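Table Settings, Small and Simple
A gallery by Nazar Zakharchenko
2022-11-29

Welcome to my page about laying the table. I live in Sulusgate, in an apartment where the kitchen and the dining room are the same room, and for the last two years I have been collecting ideas for how to set a table when there is not much space and not much money. Most of the things on this page I bought second-hand or received from relatives. A few I borrowed from my neighbor Zakhar Tkachuk, who has better taste than me and more cupboards.

The gallery is in four parts. You can read it from the beginning or go to the part you need. Under the parts I have written a few lines about the things I used, what I paid for them if I remember, and what I would change next time. If you know the correct name of some object and I have it wrong, please write to me. English names for kitchen things are still difficult - I called a trivet a "hot plate" for a very long time.

1. Before the Plates

I always begin with the cloth or the mat, never with the plates. When I did it in the other order I had to lift everything again.

For a small table I prefer placemats to a tablecloth. A tablecloth must be ironed, and on a short table the corners hang down on your knees. A placemat can be wiped with a sponge and put back in the drawer. My first ones were plain beige from a shop called Koivisto, and they were good mats, but every crumb was visible on them after breakfast. Stripes are more forgiving. I also find that stripes help me to put the plate straight, like lines in a school notebook.

If your mats curl at the ends, put them under some heavy books for one night. Do not use the iron on the plastic kind. I tried it in June and I have one mat less.

2. One Person, One Plate

The setting for one person is my favorite, and it is also the one I get the most letters about. People write that they eat alone and do not see why they should set the table at all. My answer is that it takes one minute, and the soup is nicer when it has a place to arrive. Zakhar says that I am sentimental about this. He eats standing up.

For this part I wanted only a mat, a plate, the cutlery and something to hold it. I did not use flowers or a candle, and I left out the napkin also, though many readers will miss it. The plate is from a set named Nemia. I bought the set at a market for 549, and at home I discovered that one of the bowls had a crack. The seller gave me back a part of the money, so I have no complaint.
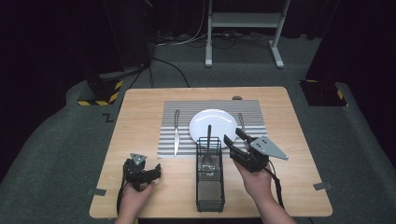

Striped mat in light gray and white, round white plate, knife on the left and fork on the right. The spoon stands in the black wire caddy in front of the plate.

3. About the Caddy, and Left and Right

I know the rule from the books: fork on the left, knife on the right, blade toward the plate. Several readers reminded me of it after my last gallery, all of them very politely. In my family it was often laid the other way. My grandmother was left-handed, and she taught us on her own place, so I grew up with the knife on the left and I still reach for it there. If you have guests who care about the rule, please follow the books. At home, lay the table for the hand that eats.

The caddy deserves some lines of its own. For a long time I thought that such a thing belongs only in a cafeteria. Then I had six people for dinner and one drawer that sticks, and I understood the advantage. You carry it to the table once, and everybody takes what they need. A wire one dries well after washing and you can see what is inside. The weak side is that thin handles can slip through a wide mesh, so look at the holes before you buy. I have seen nice ones for 139 and for 132, and I could not find any difference between them except the shop.

One more piece of advice about placing it. In front of the plate it looks neat, but when you begin to eat you will want to move it to the side. For more than one person I put it in the center of the table, where all can reach.

4. Colors That Work With White Plates

White plates are the easiest to live with. If one breaks, you can buy another white one and only you will know. My cousin has a painted service by Liten, very beautiful, for which she paid 964, and she is so afraid for it that it has been on the table only at two weddings.

With white plates I like these colors:

Gray and white. Calm, good for every day. It also suits a light wood table, where a very dark mat can look heavy to my eye.

Dark blue. Better in the evening. Wash it separately the first time.

Mustard yellow. I was against it, but Zakhar lent me his mats for a week and I gave them back with regret.

Red only in winter, and only in small quantity. A red napkin is enough, in my opinion.

About metal: I mix my cutlery freely. I own nearly no complete set, and a spoon with a dark handle next to a silver fork does not disturb me. If it disturbs you, keep the handles the same and let the rest be different. The handle is what the eye notices first.

Next Gallery

For the next page I am preparing tables for breakfast, with egg cups, butter dishes and the small bowls for jam. I am still looking for a toast rack that does not fall over when you take out the last slice. If you have one that you are happy with, please send me the maker's name through the contact form. I answer to all letters, though sometimes slowly.

All texts by Nazar Zakharchenko. Thanks to Zakhar Tkachuk for the loan of the mats and for carrying the chairs.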